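Jul 26, 2022

The spare room is a room again

I can finally see the carpet! Well, most of it. If you have been reading this blog for any length of time you will know that our spare room has been the place where things go when they have no other place to go, and that I have been promising to sort it out since February. Nilmini Munasinghe, who left a comment back then saying she gave me until Easter, was being generous and I still let her down. Sorry, Nilmini. It is very nearly done now and I am so pleased with it that I have been finding excuses to walk past the door.

What got me moving was a phone call from my cousin Nimal Fakir, who is coming to stay for a fortnight while his own place in Prokham has its floors done. He said he would be happy on a camp bed. He would not be happy on a camp bed. He is very tall and he had a bad back even when we were at school, and anyway we own a perfectly good bed, it was just underneath eleven years of coats, curtains and a box marked KITCHEN MISC that had never been near our kitchen.

So last weekend I put the radio on and started at the door, working inwards. I have tried other ways round. I once began with the wardrobe because a magazine told me to, and by teatime I had every single thing I own on the landing and was sitting in the middle of it reading old birthday cards. Starting at the door is much better. You make a little clearing, you stand in it, and then you make the clearing bigger.

The furniture question

Most of you wanted to know what we did about the furniture, so let me get that over with. The bed stayed where it was. It has that curved grey base that goes right down low, and it is such a heavy thing that I don't think it will ever leave this house in one piece. I love it though. I bark my shins on everything in this house except that bed, because there isn't a corner on it at the side.

The sofa was the big argument. My other half wanted it gone and I wanted it kept, and I won, partly by being right and partly by going quiet for an afternoon. We bought it second-hand from a family over in Pusau who were moving abroad, and getting it up our stairs took the whole of a Sunday and some of the paint off the banister. It is a lovely soft blue-grey and it is low enough to properly sprawl on. The seat fabric has gone a bit thin on one side, so I keep a throw over it, and yes, the throw slides forwards every time anyone sits down, and yes, I have tried tucking it. If you have a trick for this that doesn't involve safety pins I would love to hear it.

The little bedside table is the newest thing in there. It has a white front and pale wood, with an open shelf at the bottom, and that shelf is the reason I chose it. Guests never put anything in drawers. They put it on the floor, by the bed, and then they tread on it in the night. An open shelf is like a floor they can reach, and I'm hoping Nimal will put his glasses on it. The lamp with the brass base was my gran's and I have given it a new grey shade. It was a fringed peach one before. I did feel a pang, and then I switched it on with the new shade and got over it very quickly.

Things I found

Under and behind everything, in no order at all: a jigsaw of a harbour (more than 3000 pieces, according to my optimistic past self, who had written on the lid; the lid itself says 1558), the good scissors, a swimming certificate, two left gloves, and a photo album from our first trip to Mudar which I had honestly believed was lost. I did stop for the album. I allowed myself 20 minutes and took 90, and I regret nothing, because there is a picture in it of the two of us eating plums on a wall that I am now going to have framed.

The packing was the dull part but I got quite fast. Anything we wanted to keep but not see went into boxes, and the boxes went up into the loft. I write on the side as well as the top now, after last time, when I stacked them beautifully and then couldn't read a single one. The tape I like is the wide sort that makes an awful screeching noise. I lose it constantly. I will put it down to fold a flap and it's simply gone, and then I'm patting the bed and the sofa and my own pockets with one hand while I hold the box shut with the other.

Then there is the small stuff, the bits that are left once the big things have gone. I find this stage oddly enjoyable! It's all wrappers and bottles and mysterious metal oddments, and none of it takes any thinking about. I keep a round black basket by the bed for it and everything gets dropped in there as I go, so I am not traipsing up and down to the kitchen with one crisp packet at a time.

Still some floor to do, bedside end:

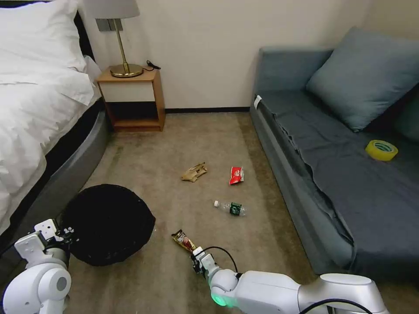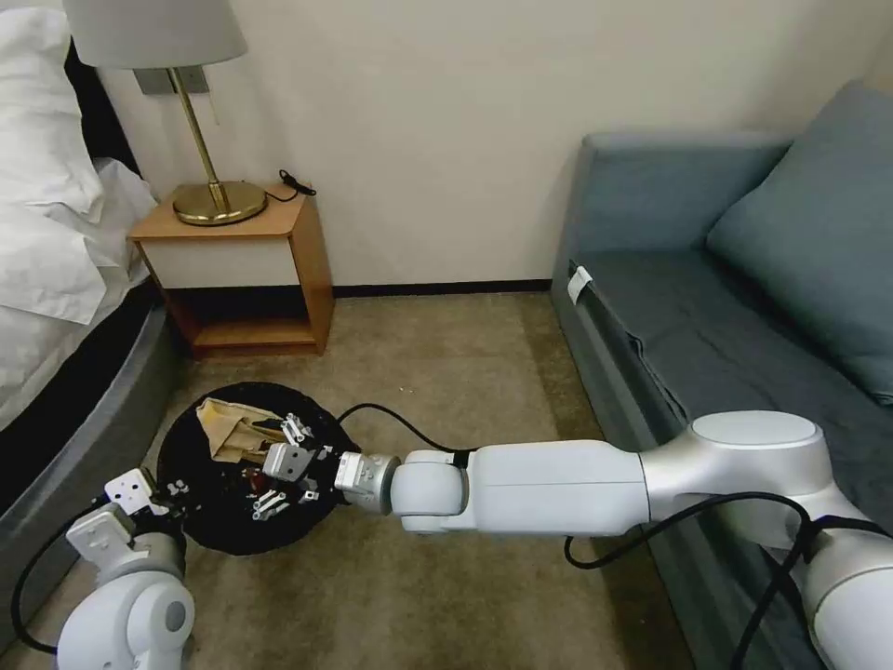
My one firm rule about the basket is that it gets tipped out on newspaper and gone through before any of it goes in the outside bin. I learned this the expensive way, with an earring. It only takes a couple of minutes and I nearly always rescue something. This time it was the little key for bleeding the radiators, which we had replaced twice, so now we have three and I expect all three will vanish by November.

Anything cloth gets shaken out and washed, even if I think it's clean. I have a whole drawer of shopping bags and I don't need any more of them, but I can't throw away a bag. If anybody reading lives close enough to want some, tell me and I will leave a bundle on the wall.

Bedding, briefly

White, all of it. I used to have a different set for every mood and they never matched after the third wash, so I gave in and went plain. The duvet is a bit too big for the bed and comes down over the side, and I have decided I like that. It looks like a bed you could fall into. The pillows are new, from Kubiak on the high street, where the lady let me squash every single one in the shop before I chose. I went for the fat ones. Nimal can have the flat ones from our room if he complains.

What's left

I still have to run the vacuum round, and I want to do it properly with the thin nozzle along the skirting, which is dark and shows every bit of fluff. There's a mark on the wall that I think will come off with a damp cloth and that my other half thinks will need painting. I would like a small rug for between the bed and the sofa, something with a bit of colour in it, as the carpet is very beige and I am starting to feel brave. Mustard? Or a proper red? I looked at one with a sort of wobbly stripe and haven't stopped thinking about it.

I also need to decide about curtains. The old ones went to the charity shop, so Nimal may be waking up rather early for the first day or two, unless I can get the sewing machine out before Friday. It's in the loft. I wrote on the side of the box, so I have high hopes of finding it.

Rug opinions in the comments please, and Nilmini, you are allowed one I-told-you-so.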